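Week 3 handout: Glassware on the bench
Intro Lab Skills, September 2021

I'm going to spend this whole session on two bits of glass, and yes, I know you came here for chemistry! 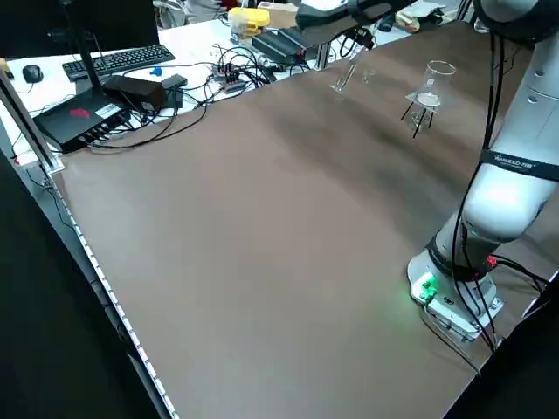
So, the beaker. Everybody grabs it first because it's wide and friendly and you can get a stirring rod in there. Use it for mixing and holding, please, and leave the measuring to something else. The lines on the side of a 500 mL beaker are a rough guide, and if you hand me a report with a volume read off them I'll send it back (I did this a lot last November).

Tall narrow vessels are the other family. Same liquid, much smaller surface, so the level moves further for every mL you add - good for reading, terrible for standing up on a crowded bench. Keep them well back from your elbows, and get your eye down level with the liquid before you write anything.

A beaker on a tripod wants a flat support under it. Check all three feet are down, then give the stand a tiny nudge with one finger. If it rocks, move it.

Rinsing: tap water first, then 30 mL of distilled, swirl, tip out, twice. Air dry upside down on the rack.

For next time, read the Pasico glassware sheet and do problem 42. Bring goggles - the Petmont ones are fine.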